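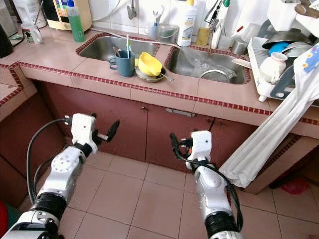

Attachment 1, kitchen sink and the cabinet under it. Toothbrush is in a mug in the left basin.

Ticket 1069: Smell and damp under kitchen sink, cabinet door won't stay shut
Property: Lonside, ground floor kitchen
Opened by: tenant
Assigned to: Torquil MacBrayne
Priority: Normal (tenant would like it noted that the tenant disagrees)
Status: Closed, with one item left over

Original report

There is a smell in the kitchen. It comes from the cabinet under the double sink, the dark red one, and it is the smell of a towel that has been left in a gym bag over February. The bottom of the cabinet is damp toward the back. Also, the door with the metal handle drifts open on its own, usually at shin height and usually when I'm carrying something. I don't know if these are the same problem. I would love for them to be the same problem.

Things I have already tried: baking soda down both drains, vinegar down both drains, both together down both drains (very festive, no effect), leaving the door open to air it out (see above, the door was in favor of this).

Reply from T. MacBrayne

Thanks for the photo. Before I come over with tools, please do the following and write down what you find.

1. Take everything out of the cabinet. Everything. People always leave the one bottle at the back.
2. Dry the floor of the cabinet with an old towel and lay down dry newspaper.
3. Empty both basins. Dishes, strainer, the plastic bag on the right, all of it.
4. Fill the left basin only, let it drain, and look at the newspaper with a flashlight. Then do the right one.
5. Don't run anything through the white hose until I've asked you about it. What is it for?

Tenant

Everything is out. I now own three half bottles of the same Celeo floor cleaner. The one bottle at the back was leaking, so I thought we were done in four minutes and I was briefly a genius. Wiped it up, laid down the newspaper.

Left basin: filled, drained, newspaper dry.
Right basin: filled, drained, newspaper dry.
Smell: present and in good spirits.

The hose was here when I moved in. It runs along the back of the counter from the wall toward the right sink. I use it for rinsing the big pots, and it belongs to the building as far as I'm concerned.

T. MacBrayne

Leaking cleaner doesn't smell like a gym bag, so I'm not letting you off that easily. Leave the newspaper overnight with no water run at all. If it's wet in the morning, it's a supply line. If it's dry, it's something you do during the day.

Tenant, 7:30 a.m.

Dry. I ate breakfast over the bathroom sink so as not to spoil the experiment. My toothbrush has been living in the kitchen, so at least it got a trip home.

T. MacBrayne

Good. Now the counter. With those small tiles along the front and around the basins there's a lot of grout, and any of it can let water through. Pour one cup of water slowly along the back edge of the sink, wait ten minutes, check the newspaper. Then do the front edge with fresh newspaper. Don't do both at once or we learn nothing.

Tenant

Back edge: wet patch the size of a saucer, toward the right. Took six minutes.
Front edge: dry.

I have also been on my knees with my head in the cupboard for long enough to form opinions about it.

T. MacBrayne

That's our leak. Water on the counter is getting down behind the right basin. My money is on the hose dripping at the end when you've finished with it, and the drips sitting at the back edge until they find the gap. Run it for a few seconds, put it back where you normally put it, and watch the end.

Tenant

It drips. A slow, smug drip, right where you said. I'd have told you it didn't.

Site visit notes (T. MacBrayne)

- Raked out grout along back edge of right basin. Soft for the length of my hand, the rest sound. Left the sound part alone.
- Dried the gap overnight with a fan, then sealed with Tritamora clear. Tenant told to keep it dry for a day and appeared to take this personally.
- Replaced washer in hose end. Asked tenant to hang the end over the basin after use so that any drip goes down the drain.
- Cabinet floor: swollen at the back, not rotten. Scrubbed and left to dry with the doors open. No need to replace.
- Door: separate problem, sorry. Top hinge screw had stripped its hole. Plugged it, new screw, door now stays where it's put.
- The small round knob on the other door is loose too. Tightened while I was down there.

Parts used: sealant, washer, one screw. Pelkonen hinge ordered under part 861 in case the plug doesn't hold.

Tenant, follow-up

Smell is gone. Newspaper has been dry all week and I have read most of it. I've gone back to keeping things under the sink, minus two of the floor cleaners. The door shut by itself this morning and I stood there with a full colander waiting for the ambush.

One more thing. The faucet squeaks when you turn it off. It may always have squeaked.

T. MacBrayne

Closing this one. Please open a new ticket for the squeak, I'm not adding a faucet to a smell. Hinge goes on when it arrives, and the ticket for that is already in.

Resolution: failed grout behind right basin, dripping hose end, stripped hinge screw
Left over: hinge, on order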